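Right arm drops out mid handoff, left one keeps pushing. Anyone?
Posted by flelside_rey, 20 October 2025
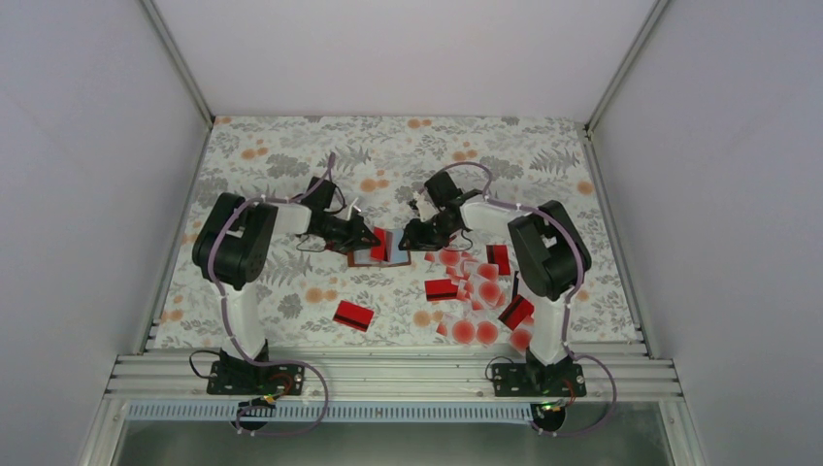 Re: what happened

Two arm cell, card sorting job, red cards into the little holder. Ran all of June no trouble. Now the right arm goes limp for a second in the middle of a cycle, then snaps back to its last commanded position. Hard. Left arm has no clue and just keeps closing. Third time it did it my hand was in there picking up a stray card. Bruised knuckle, nothing worse.

Log says comms timeout on joint 3, then a torque fault, then it re-enables itself. No prompt, no nothing.

Already tried: new power supply, reseated both ends of the cable, dropped the speed. Same thing.
- Reynaldo

kmugo64 wrote:
Look at the purple cable. On the right arm it goes around the outside of the elbow, and that elbow folds up tight. I'd bet on a broken conductor right where it bends. Wiggle it with the arm powered down and a meter on it.

flelside_rey wrote:
Metered it end to end, reads fine. Did not wiggle. Will do tonight

annelies_r wrote:
Never mind the cable for a minute. Why does it re-enable on its own after a fault? That's the dangerous part. Cables break, fine. An arm that wakes up and jumps to an old target is how you lose a tooth. Turn auto recover OFF before you run one more cycle.

kmugo64 wrote:
Sure but if he turns it off he can't catch the fault happening. It's a small arm, not a car plant.

annelies_r wrote:
He can catch it fine, it'll be stopped and the log will be sitting there. And he had his hand in it. Small arm still bruised him.

rawiri_k wrote:
With Annelies on this one. We had the same on the Bommont rig, recover flag was on from some old demo config and everyone forgot. Whatever you do make it take the CURRENT position as the target before torque comes back. Two lines of code.

Also what's your timeout set to? Ours was 300 ms, way too long for two arms meeting over one part. And fault on one should stop both, yours obviously doesnt.

flelside_rey wrote:
uh. 1000. came that way from Xue, I never touched it

rawiri_k wrote:
There you go. Not your root cause but a full second of the left arm squeezing with no answer from the other side is nuts.

jpangilinan wrote:
Dont just slash it to something tiny though, you'll get false trips all day and then somebody turns the whole check off. Seen that at Ustthorpe. Log the real gaps first.

flelside_rey wrote:
OK update. Auto recover off, both arms now stop together. Wiggled the cable, meter drops out when I bend it at the elbow. Kipchumba called it. Ordering a new one, want to leave more slack in the loop

kmugo64 wrote:
Told ya. Swap the left one while your at it, same hours on it.

annelies_r wrote:
And a stop button you can reach with the other hand. Please.

flelside_rey wrote:
yes yes. got one in a drawer, wiring it before the cable shows up

This site uses cookies to keep you logged in. By continuing to browse you accept our cookie policy.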